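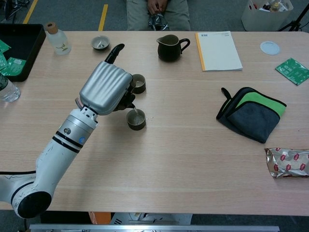 Li-hua Hsiao asked last week why her arm pours perfectly for an hour and then starts dribbling down the outside of the cup, and whether she should just retrain the whole thing. Please don't retrain anything yet, Li-hua! This is one of my favorite faults to chase, and you can usually find it in an afternoon with a pitcher of water and a towel.

Fixing a Pour That Drifts

By Soledad Haddad
Fri 27 November

I ran into this with our own tea pouring routine, which we call Kendelier. The first runs in the morning were lovely - a thin stream, right into the lower cup. By lunch the stream was landing on the rim, and at cycle 88 the cup slid in the fingers and tipped early. We had water on the table and a very quiet room. The log showed no error at all, and that's the interesting part. The wrist went exactly where it was told. The cup didn't.

So the first thing to find out is which one is moving in your case.

Before you start

Use room-temperature water for every test, never hot tea. Move power strips off the floor near the table, and lay a towel under the near edge. Keep one person on the stop button whose only job is the stop button. If water reaches the wrist or any connector, stop, cut power, and let it dry fully before you go on.

Step 1: Mark the cup

Put a small dot of grease pencil on the cup where it meets the index finger. Run 5 pours without resetting anything by hand, then look at the dot. If it has crept away from the finger, you have grip slip. If the dot stayed put and the stream still wandered, skip to Step 3.

Step 2: Fix the slip

Clean the fingertips and the outside of the cup with a lint-free cloth and dry both. A glazed cup with a film of water on it is slippery, and every sloppy pour adds to the film, so the fault feeds itself. Then look at grip force. Ours was set to 616 in the controller (raw units, so don't copy the number to a different hand) and it had been tuned on a dry cup. Raise yours in small increments with an empty cup, and back off if the fingers start to shift the cup as they close.

Add a wipe between cycles if you can. We put in a pause every few pours where a person dries the cup with the arm stopped. Not elegant, works great.

Step 3: Check the wrist and the cable

Send the arm to its pour pose cold and note where the fingertip sits over a taped cross on the table. Repeat after it has been running a while. If the two don't match, check the mounting screws at the wrist first, then watch the cable through the full tilt. A cable that snags near the end of the rotation can tug the hand over just enough to spoil the stream. Give it more slack and tie it farther back.

Step 4: Slow the return

Most of our drips came after the pour, when the cup swung upright. We had the pause at the end of the tilt far too short. Setting it to 2000 milliseconds let the last of the water leave the rim, and the outside of the cup stayed much drier.

Step 5: Make it fail loudly

Have the routine stop if the finger positions change during a pour. Test it by running with an empty cup and a deliberately weak grip, hands well clear. If the arm carries on as if nothing happened, your threshold is too loose.

Change one thing at a time and write it down. I changed grip and timing together the first time and lost a whole evening working out which had helped.

Next up is pouring from a pitcher with a handle, a whole different kind of slippery!

Filed under: Robot Arms, Troubleshooting, Bench Safety

Contact Clusico Workshop Notes | Copyright Clusico | Back to top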